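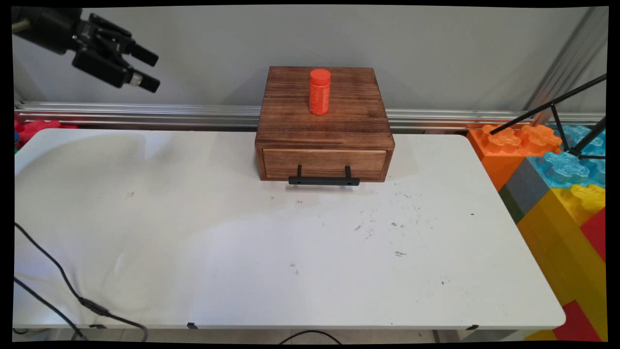 Words: Ayten Oral
30 Dec 2023

Taner Gökçe keeps his sourdough starter in the fridge door, beside the mustard. He tells me this before I have taken off my shoes, and I think he wants to see whether I will be shocked. Many bakers would be. "It is flour and water," he says. "People treat it like a sick grandmother."

For 37 years he has baked bread for other people, first in his uncle's shop and later in his own, Beltalero, which sits between a chemist and a tyre place on the main street of Drutgate. In February he will hand over the keys. The new owners will keep the name and, he hopes, the oven. He has told them about the oven many times, and he tells me also.

"She is hot at the back on the left. If you put the white loaves there you will have charcoal. Put the rye there, the rye doesn't care."

We sit in his kitchen and he pours tea without asking whether I want it. I had prepared a page of questions about the history of the shop, but he answers the first one in a single sentence and then speaks for a long time about salt. When he started, he says, his uncle added it with the hand, and the hand was always the same. Taner's own hand was not. In his first winter he made a batch so salty that a customer brought the loaf back with one slice missing and put it on the counter without a word.

"I still see her," he says. "She buys the small tin loaf now. She never mentioned it again, and I never did either."

He came to this country as a boy of eight, speaking no English, and he believes the bakery gave him most of the language. The early customers were shift workers from the Stetsiuk cannery, who arrived before the sun and wanted something warm in a paper bag. From them he learned the numbers, the weather and, he says, a good quantity of swearing. Later came the families. When the cannery closed he thought the shop would close too, and for one bad winter he did the deliveries himself and let the van insurance wait until he could pay it.

I ask what kept him going in that time. He looks at me as if the question is a little foolish.

"The dough was already made," he says. "You can't say to it, wait, I have problems."

The hours are the thing he will miss least. He has gone to bed at 6 in the evening for so long that he has never seen the end of a film at the cinema. His daughter's school concerts he watched standing near the door, so that he would not fall asleep in the chair. He doesn't tell this as a sad story, but he stops for a moment after it and moves the sugar to the other side of the table.

The favourite part of the day was always the same, some four minutes after the first trays came out, when the crusts begin to crackle as they cool. He tries to make the sound for me with his tongue and his teeth, and is not satisfied with the result. "You must come and hear it," he says. "Come before February."

What he will do afterwards is not decided. His sister has a house in Cadesier with a garden that needs work, and she has made it clear whose work this should be. He would like to learn to swim properly. He would like to eat breakfast at the hour of breakfast.

And will he bake at home? He opens the fridge and shows me the jar again, a grey and modest thing under a lid that doesn't quite fit.

"One loaf," he says. "Maybe two, if the neighbour is nice. But I will start it after lunch, like a normal person."

When I leave he gives me half a rye in a paper bag and tells me not to cut it until tomorrow. I cut it on the bus.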